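Filed under: Grants & Projects > Progress Reports > Textiles

Interim report to the Povach fund: the garment folding guide
Reporting period ending August 2020
Prepared by Jannik Diekmann

When we applied to you, I wrote that folding was "a largely solved problem in need of clear documentation." Kazimiera Borkowska, who does the folding while I do the adjectives, has asked me to withdraw the first half of that sentence. Consider it withdrawn.

The guide itself is moving along. It is meant for shops and donation centers that take in mixed clothing and need it flat, square and stackable by people who started that morning. We promised 28 fold sequences. Six are written and tested, two are written and disputed, and the rest exist as notes in a spiral pad with a coffee ring on it.

Color-blocked tops

This chapter has eaten most of the period. A plain T-shirt tells you where its middle is. A top sewn from panels of different colors tells you several things at once, and the eye follows the color changes instead of the shape. New folders tend to treat each panel as if it were a garment of its own, with results that take up a great deal of shelf.

Our worst offender is lime, blue and something close to black. It came out of the Bamik donation lot, and we have grown fond of it in the way one grows fond of a difficult uncle.
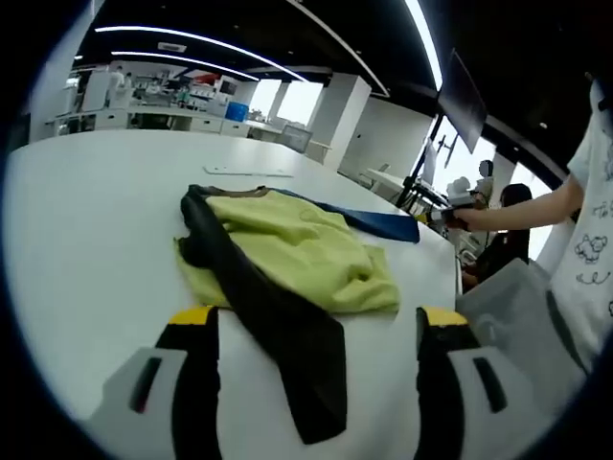 Lime panel bunched in the middle of the table, black and dark blue fabric trailing out from it.

The draft now opens with a step called "find the collar," which sounds insulting and has saved more time than anything else we wrote. Once the collar is at the top and centered, the rest of the garment has somewhere to be. The earlier draft began with the sleeves. Kazimiera's comment in the margin of that draft was one word long and I have left it out of this report.

We also changed the instruction for smoothing. "Smooth thoroughly" produced people who ironed with their palms for minutes on end. The text now says to smooth once from the center outward and move on, and it says "move on" in bold. 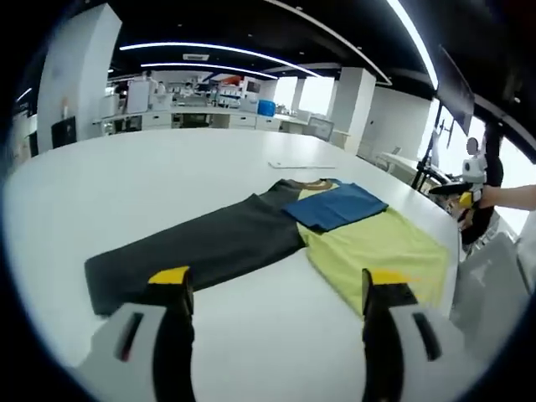
Spread out on the table: charcoal to the left, pale lime-yellow to the right, brown ribbed collar at top center, blue folded over the upper part.

Sleeves

Your last letter asked, politely, why long sleeves were over budget. They were over budget because there are a lot of ways to fold a sleeve and everyone who has ever owned a sweater believes in one of them. We tried the straight fold, the diagonal fold and a version from Barbosa's old stockroom sheet that requires you to let go of the garment at a critical moment and hope.

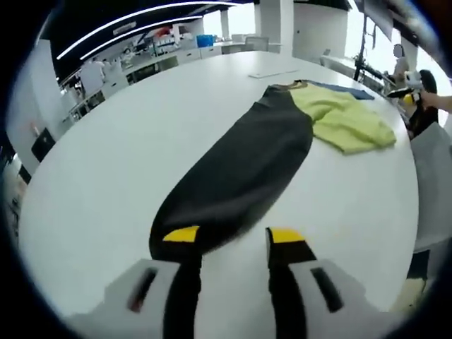
We settled on the straight fold for the main text. The diagonal goes into an appendix, where its supporters can visit it. The practical trouble with both is the same: a long sleeve is wider at one end than the other, so it will not lie square unless it is doubled back on itself, and a written instruction to double something back can be read in more ways than I would have believed in the spring. This page will have a drawing. The drawing is not done.

Stacking and the finished square

The target is a flat bundle with the neck at the back edge, so that whoever is stacking can read a label without undoing the work. On multicolored tops we no longer ask for one particular color to face up. It was a lovely idea and it doubled the length of the page.

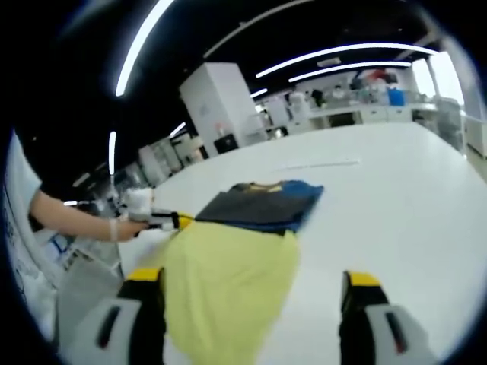

Dark square bundle with royal blue along two edges, small yellow neck label at the back. Pale yellow cloth in front.

Money and time

Spending is within the line except for one item: $335 for a second round of test printing, after the first came back from Plamatetti with the pages in an order of their own choosing. We would like to cover this from the travel line, which has been resting undisturbed.

The schedule has slipped on sleeves and nowhere else. Still to come in the next period are hooded tops, pants with and without a crease, and fitted sheets, which were in the application because I put them there. Kazimiera would like it on record that she advised against fitted sheets.

What we need from you: approval to move the printing cost, and a decision on whether the appendix counts toward the page limit. If it does, the diagonal fold goes.

Related items
Garment folding guide: application summary
Sorting mixed donations by fabric weight
Shelf labels that survive a wet season
How to submit an interim report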